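Bathroom Week: The Gallery

Hello again, and welcome back to the upstairs bathroom! If you've been following along since we moved in, you know this room has been on my list for ages. It's small and it gets used by everybody, and somehow it collects more half-finished bottles than any other room in the place. So I gave it a week in May, one corner at a time, and wrote a little bit about each corner as I went.

I'm not a renovator. I didn't knock down a wall or hire anyone fancy. I cleaned, I threw stuff out, I bought a few things and I took most of them back. My whole budget was $200 and I came in with some change, mostly thanks to my neighbor Dennis Simiyu, who lent me his good drill and didn't ask for it back until I'd finished with it.

Before I get going, a word on prices, as I always get asked. I looked at a new vanity from Mrema, and it was a lovely thing, and it was $699 before you even think about a faucet. I stood in the aisle for a good long while. Then I went home and scrubbed the one we have.

The vanity

I'm so glad I kept it! White top, oval basin, light gray doors with the little silver knobs, and the chrome faucet with the lever that I can work with my elbow when my hands are full of soap. The gray cloth in the basin is my cleaning cloth, an old favorite (I go around the rim with it first and do the bowl after, and then the front edge, where the toothpaste likes to go). The soap pump stays at the back on the left, and the wipes, the orange tub and the small jar with the orange lid have the right side to themselves. I know some people like a bare counter. I tried it for two days and kept walking down the hall for things, so a few bits get to live out.

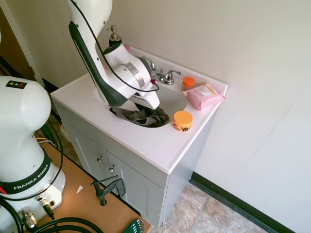 Under the sink

Oh boy. I pulled everything out onto a towel and found three open bottles of the same shampoo, a hair dryer that smells like burning, and a bag of hotel soaps from a trip to Clondov that I'd completely forgotten about. The soaps went in the guest basket. The hair dryer went to the recycling center. What's left fits in two bins, one behind each door, and I can reach the shutoff valve without lying on my side.

The medicine cabinet

Mostly a job of reading dates. If you haven't done yours in a while, pour yourself a coffee and go for it, it's oddly satisfying! I also wiped the shelves down with warm water and a drop of dish soap and let them dry with the door open overnight.

Towels and hooks

Santeri Pelkonen wrote in after my laundry room post and told me to give up on towel bars and put up hooks, and Santeri, you were right. I put up a row behind the door at kid height and another one higher up for us. They were on the clearance shelf at Pronosby. The towels get hung up now, most days anyway.

What's still to do

The grout by the tub needs another go, and I want a better light over the mirror (the one I like is $109 and I'm waiting for it to drop to $100, wish me luck). After that I'm moving on to the hall closet, which I've been pretending isn't there. If you have a trick for keeping sheet sets together, leave it in the comments!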